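Search the newsletter Go

Filed under: When Things Break, Home Robots

The towel that wouldn't let go

By Gemma Fothergill
March

So I promised last month that this issue would be all about toothbrushes, and it isn't, sorry. We had a fault on Gosling and it ate most of my month, and enough of you wrote in asking why the demo clips had stopped that I figured I'd better just tell you the whole thing.

Quick catch-up for new folks. Gosling is our two-armed robot, Clavitico is the outfit that pays me to fuss over it, and the bathroom is a mock-up we put together in the back half of the Roltidcombe building (carpet and all, I know, I know). The job we've been working on is hanging up and taking down a towel. It sounds like nothing. A towel is floppy, it hides the thing it's hanging on, and it never sits the same way twice, so for a robot it's a pretty mean little job.

Here's what happened. It was a little after 4 p.m. and we were deep into a long run of takedowns. Gosling reached up, closed the right hand on the towel, started to pull, and then the hand simply didn't know it was holding anything. The grip reading dropped to zero. The software saw zero, decided it had missed, and told the fingers to squeeze harder and the arm to pull again. And again. Three times, each one stronger than the last, with the towel bunched up and one finger hooked right around the bar. I heard the bracket creak from my desk!

Declan Kershaw was on the stop button and he hit it fast. The arm froze, which is what it's supposed to do, and then we had a robot locked onto a towel bar with its motors holding position. We had to release the finger joints by hand, one at a time, with Declan propping up the forearm so the whole weight wouldn't come down on the bracket when we let go. It took forever and my shoulders hurt the next day.

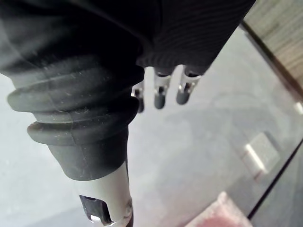
My first guess was the fingertip sensors, and I was very sure of myself. I'd been grumbling about lint for weeks. Terry cloth sheds like a cat, and fluff gets into everything, so I cleaned every tip on both hands, ran the grip test, got a perfect score and went home feeling smug. The next morning it dropped to zero again, this time with the arm in free air, waving at no one.

Declan (who is a patient man) suggested we stop guessing and read the log. We pulled 1,711 grip cycles out of it and lined them up by arm position, and once you looked at it that way it was almost embarrassing. Every dropout came with the right arm raised above shoulder height and the wrist rolled inward. Low reaches were fine. Counter reaches were fine. Reach up for the bar, roll the wrist, and every so often the signal would blink out.

That's a cable. Anyone who has ever jiggled a headphone plug to get the sound back knows this fault. The sensor cable runs past the wrist, and in that one pose it gets pulled tight against a clamp. We opened it up and there was a wire in there with its insulation worn through. The Kelliso catalog rates that cable for a decent number of bends, by the way, and I don't blame the cable one bit. I routed it. I left too little slack because it looked tidier, and I'd do well to remember that the next time I'm feeling proud of a neat cable run.
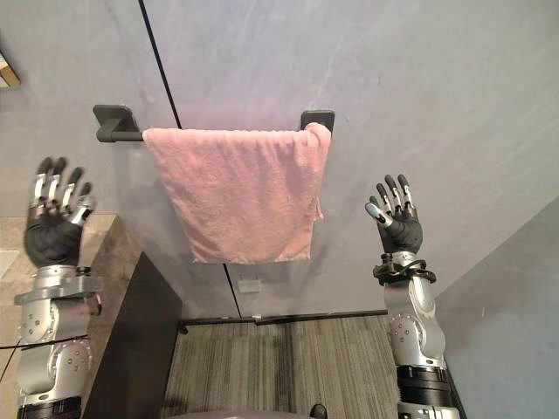
But a bad wire is kind of the boring half. Wires wear out. What bothered both of us a lot more was what the software did about it. A grip reading of exactly zero should never have been taken as "missed the towel," since a healthy sensor on our hands is never perfectly quiet, there's always a bit of flutter in it. Flat zero means the sensor is gone. And we had written a retry rule that got stronger every time, with no ceiling worth the name, and then trusted it to a number that could vanish.

I wrote that rule. I remember writing it! It was late, the hand kept letting towels slip, and adding force made the demo work. It got a little comment next to it that said "fix later," and you can guess how much later.

So, what we've changed:

A flat zero now stops the arm and asks for a person. Retries all use the same force as the first try, and there are two of them, max. The arm also watches its own pull, separate from anything the fingers say, and backs off if the load climbs faster than a towel ever could. And the wrist cable has a proper loop of slack, which looks messy and which I've been told I'm not allowed to tidy.

We also changed how we stand. Up to now whoever was on the button would lean in to get a better look, because watching fingers is interesting and watching from across the room isn't. There's tape on the floor for that now. If you're inside it, the arms are off. Declan drew it wider than I would have, and after thinking about that creaking bracket for a few nights I've stopped arguing.

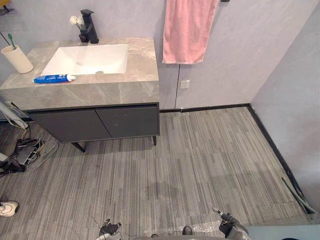

We restarted the runs gently. The first 400 cycles were just raising the arm and rolling the wrist with nothing to hold, which is about as thrilling as it sounds, and I got through a lot of email. Then 900 with a towel, mixed heights, and at random points Declan would cut the sensor signal in software to see if Gosling would do the sensible thing. It stopped every time. I made him do a few extra where he pulled the connector for real (arms off first, then a slow restart), because I've been fooled by a simulated fault before and didn't fancy going through it twice. Those stopped too.

One thing I still don't love. When the arm stops with the hand closed on something, it stays closed, and getting it loose is still a two-person job with a lot of "have you got it? have you got it?" Opening the hand automatically isn't a great answer either, seeing as the next thing it's holding might be a glass. Declan wants a release button on the forearm. I want a slow relax that takes a few seconds and beeps while it does it. We've been going back and forth over lunch and neither of us has budged, so if you run arms like these and you've solved this, please hit reply and tell me how — I'll print the good ones.

Toothbrushes next issue, for real this time. Declan says the cap on the toothpaste is going to be worse than the towel ever was.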